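Stamholm Hand-Held Gripper Trials: README

Last updated 6/11/19

Hello, and thanks for taking an interest in these recordings! This folder holds the trials we made while trying to decide between two hand-held grippers, which we have called Gania and Pai from the first week on (the names stuck, so you will find them in every folder and every column heading). Both are worked by a person, with no arm attached, and both send their data down a cable to the same logging computer.

We started in April with Pai alone, and Gania joined once we had the logging sorted out. There are 271 trials in all. Each one is a single pick of a single item from the tabletop, a short hold, and a release back onto the paper. Most of the items are things from a grocery shelf, because that is what the Hotard sorting project will have to deal with later, and bags and packets gave us far more trouble than boxes or cans ever did.

A word about packets in particular. A soft package changes shape as the fingers close, so the width reading at first contact tells you very little about how well it is held. We ended up logging width for the whole length of the hold, and I would urge you to plot the full curve before you trust any one number from it.

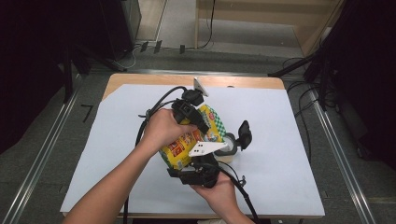

The other thing to know about soft items is that the angle of approach matters more than we expected. Coming straight down, Pai tended to pinch up a fold and hang on by that alone. Gania did better from the side, though it is the heavier of the two and your wrist will let you know it by the end of a session. We kept sessions to 30 minutes for that reason, and I think even that was a bit generous.

What is in the folders

trials: one file per trial, with time, finger width and grip state. Times are in milliseconds and start at zero when logging starts.
video: the matching clips, named after the trial.
items.csv: a list of the items, with weight in grams and a soft or rigid label.
notes.txt: my running notes, typos and all.

Known problems

In 28 of the trials the width signal drops out for a moment. We blame the cable connector on Pai, which works loose if you twist your hand. These are marked "gap" in the status column, and the gaps are left empty, with no filling in.

The hold is meant to last 2000 milliseconds, but it was timed by ear from a beep, so please use the logged times if you need the real length.

The two grippers were zeroed differently before the end of April. Subtract the offset in the first line of each file before comparing them.

If you find something odd that isn't listed, do write to us at Stamholm and give the trial name. I am always glad to hear from people who have opened the files, and corrections go into the next version.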